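How to fold pull-on jeans (and which folding advice to skip)

Posted 14/10/2020 in Laundry

Most folding guides are written for stiff, dark jeans with a zipper and a proper waistband. Those fold themselves, more or less. Pull-on denim with a gathered elastic waist is another matter. The waist bunches, the legs slide, and whatever you stack on top leans over by the next morning.

I have tried a lot of the advice that goes around, and I don't believe much of it. Below is what I do now, with notes on what I dropped.

What you need

A flat surface as long as the jeans. A made bed is fine, and so is one with just the fitted sheet on, as long as you push the covers down or up out of the way. You do not need a folding board. I bought the Akus one and used it for 11 loads before it went to the thrift store. It's sized for T-shirts, and a pair of adult jeans hangs off both ends.

Step 1. Empty the pockets and close anything that closes

Pull-on styles may have nothing to close, but check the back pockets anyway. A tissue in there ruins the fold and then ruins the next wash.

Step 2. Lay them back side up

Guides disagree on this. The Ostcombe method, which gets passed around every January when people decide to get organized, has you start with the front showing. I start with the back up so I can see whether the seat is straight. If the pocket is tilted, the whole garment is tilted, and it's better to find out now.

Step 3. Get the twist out

Soft, faded denim tends to twist along the leg seams. Hold the waistband in one hand and pull each leg straight by the hem with the other. Pull gently. You are lining things up, and hard tugging won't remove creases whatever the video says. If the creases bother you, iron them.

Step 4. Flatten the elastic

Press the gathers down with your palm from the middle outward. They will spring back a bit. Some people recommend stretching the waistband wide and folding it fast before it recovers. I gave that a fair try and got a lumpy fold every time. Leave it relaxed and work with the narrower width.

Step 5. Fold one leg over the other

Hold the waistband still so it doesn't travel, then bring one leg across.

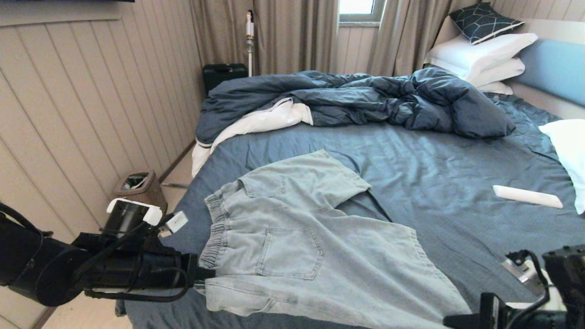

A reader from the old comments page, Ellis, disagrees with the whole approach: roll them from the hem up, tuck the roll into the elastic, and skip steps 5 through 7 entirely. The elastic holds the roll shut, Ellis says, and a drawer of rolls is easier to search than a stack.

I can see it for a suitcase. In a drawer I found the waistbands got stretched on one side, and I still had to unroll a pair to see which one it was. Try it if you like — it costs nothing.

Step 6. Tuck in the seat

With the legs stacked, the back seam sticks out in a small point. Fold that in so the long edge is straight. This is the one trick from the Ostcombe method that I kept.

Step 7. Fold from the hem

Bring the hems up to just below the waistband, then fold in half again. For a shallow drawer, go in thirds. The elastic should end up on the outside, where it won't make a hump in the middle of the bundle.

Storing them

Two stacks side by side hold up better than one tall one. I'd skip drawer dividers for denim. The Grirholm set I own is good for socks, but jeans push the panels over. Shelf liner does more, if your drawer is slippery.

As for the claim that folding this way saves 200 hours over a lifetime, I'd like to see the arithmetic. It takes me the same time as the old way, and the stack stays up until I pull out the bottom pair.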